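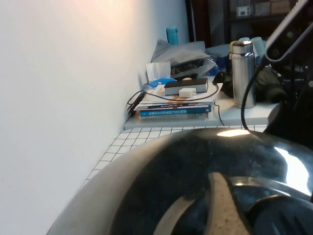 Hello again from the Grustbridge kitchen! A few of you wrote in after the last newsletter asking how I'm getting on with the tiled countertop, so I'll start there, and then Elspeth Moffat has a swap table to tell you about (scroll down if you can't stand grout talk).

I love my little white tiles. I loved them the day I first saw the house and I love them still, even though every small square comes with four edges and every edge has grout in it. My sister has one big smooth slab and wipes it down in ten seconds flat. Good for her! I like the grid. I line up my cookie cutters on it in December and roll my dough on a board, and I've made my peace with the rest.

What I've changed this summer is the cleaning. I used to attack the whole counter once a month with whatever was under the sink, get fed up halfway and go make coffee. Now I do one patch at a time, starting from the wall, with warm water, a drop of dish soap and an old soft toothbrush. Go along the lines in one direction, then the other, then wipe with a clean cloth and dry it with a towel. The drying matters more than I ever thought. Leave puddles sitting on the grout overnight and you'll be scrubbing again by the weekend.

The corner where the counter meets the wall is still my problem child. Crumbs love it. I've tried a butter knife wrapped in a dishcloth (works fine, go gently) and a pastry brush I've now retired from pastry. Please keep vinegar off your grout, by the way. I used it for years and I'm sure that's how mine got so crumbly by the stove. A reader in Midlow swears by a paste of baking soda and water, left on for 11 minutes, and I did ask why 11 and she said that's how long her radio show is.

Next on my list is the plain white wall behind it all. I keep going back and forth on a shelf, and then I think about dusting a shelf, and the wall stays bare for another month.

Now, the swap table. Elspeth is setting it up in the hall at Gudeta and wants kitchen things only this time: pans, tins, jars with lids that fit. Bring them clean, please, and take home whatever's left of yours at the end. I'm bringing two cake tins and the pastry brush, though I may keep the brush.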